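The Trescombe Quarterly
19 Feb 2023
From the Lounge: The Blanket Stays

When the second-floor lounge at Trescombe opened, the furnishing plan ran to nine pages. There was a page on acoustic panels. There was a page on the correct angle of the reading lamps. The blanket did not get a page, as it arrived later, in a grocery bag, from someone who had cleared out a closet and wanted the closet to stay cleared.

It is black with white zigzag stripes, and it is big enough that we have yet to find a chair it looks right on. Folded, it won't fit the shelf. Over the back of the couch it slides off during the first phone call. So it went on the floor, and the floor is where people started lying on it, first after lunch and then at hours that had nothing to do with lunch.

The stuffed toys followed. We put out a polite request in April for small cushions, if anyone had a spare, and got a lime-green star, something blue and fuzzy, and a round of opinions about whether grown adults need a star. They do, as far as we can tell. The star is usually taken.
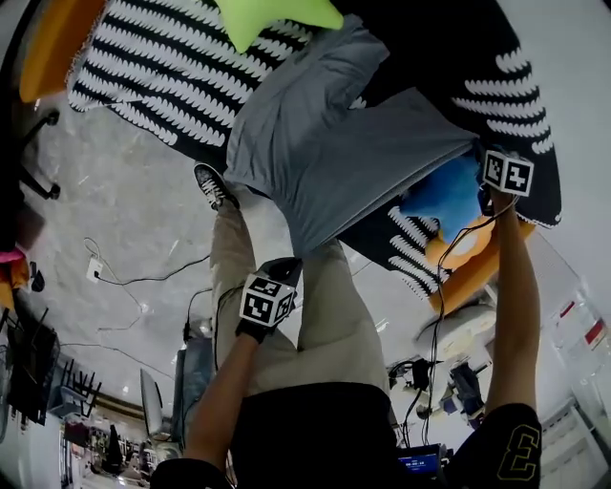 Down time on the zigzag blanket, with the soft toys in attendance.

Arne Buschmann, who looks after the room bookings and did not ask to look after the blanket, has been fielding the mail on this subject. The largest share of it concerns shoes. One camp holds that a blanket is bedding and shoes come off at the edge. The other holds that a blanket on a floor is a rug, and that you don't undress for a rug. Arne's ruling, after a week of this, is that it's a blanket when it's clean and a rug when it isn't, and would everybody please stop copying in the whole building.

A few practical matters while we have your attention.

Washing. The blanket goes to the Declercq laundry on the corner, because the fringed stripes came back from our own machine looking like they'd been in an argument. It costs $20 a trip. There is a jar. The jar currently holds 96 cents and a button.

Power cords. They run along the floor and people walk across that floor half asleep. If you drag an office chair over to the outlet to charge something, roll it back when you're done. The casters and the blanket do not get along.

Toys. Please leave them in the room. The orange one spent most of the fall on a windowsill on the Tavthorpe side of the building and came back smelling of soup.

Replacement. Yes, we priced a proper daybed. The quote was $600 before delivery, and it came in a gray called Allus that looked like every other gray. We put the quote up on the corkboard for comments and got one comment, which was a drawing of the star.

Naps are still first come, first served. If you find someone already stretched out, try the chairs, or come back later. Standing over them and sighing has been tried, and Arne would like it to stop.

Next wash is at the end of the month. Coins in the jar, please. We have enough buttons.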